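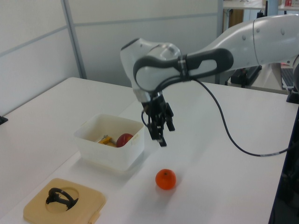 February 28, 2023

Fruit storage log, bench 2, Halalton. Day 5 of the mixed-bin series. The question is still whether a plastic bin with no lid makes any difference to weight loss compared with fruit left on the bare table. The apple is in the translucent bin, up against the right inner wall, and the tangerine is out on the white tabletop in front of it, so one of each condition is represented. The small yellow object with the metal rod should not share the bin with fruit under test. It goes back in the drawer before the next weighing.

Weighing. Small scale, zeroed before each item, three readings, middle value kept. Tangerine: 71 g. Apple: not entered, readings spread too far. Suspect the scale feet, which rock on the joint in the shelf. Moved the scale to the flat end and will redo both tonight so that the pair has the same conditions. Until then the 71 is provisional too.

Check weight read 200 g exactly in both places, so the calibration is fine and the fault is in how the larger items sit on the pan. A ring of cardboard under the apple might be enough. If used, tare it every time.

Bins. Two types in stock. The Olia is the translucent one with the thin rim. The Fuvar is deeper, opaque, and has a lid we never use. Series A stays with the Olia for all runs. Do not swap halfway, as was done in September, when the results had to be thrown out because the deeper walls changed the air movement and no note was made of the date of the change.

Cleaning, both types: warm water, a drop of dish soap, rinse twice, air dry upside down on the rack. No alcohol wipes on the Olia. They left a haze on the older one. Labels go on the outer wall only. Pencil on paper label holds up better than marker, which rubs off on the hands after a few days.

Handling. Pick up fruit by the sides and put it down without rolling. Bruises on the apples in the last batch were all on the lower half and match the corner radius of the bin, so they were probably dropped in from rim height. Lower them to the floor of the bin before letting go. Tangerines tolerate more but the stem button comes loose, and once it is gone the item has to be excluded.

Room. Humidity logger (Miranda unit) read 80 percent at the start of the morning, well over the usual value. Window had been left open overnight. Closed it and left the logger running. Anything weighed before the reading settles gets a mark in the last column of the sheet. The logger memory holds 1000 points and is close to full. Download and clear before leaving, otherwise it overwrites from the beginning and the first days of the series are lost.

Open items:
Repeat both weighings at the flat end of the shelf.
Cut cardboard ring, record its tare.
New pencil labels for series B.
Order a second Olia bin, same size. Check the rim against the old one when it arrives.
Decide whether a bruised apple stays in the series if the skin is not broken. My preference is to keep it and note the bruise, since replacing it on day 5 gives a weight curve with a step in it. Leave comments under this entry.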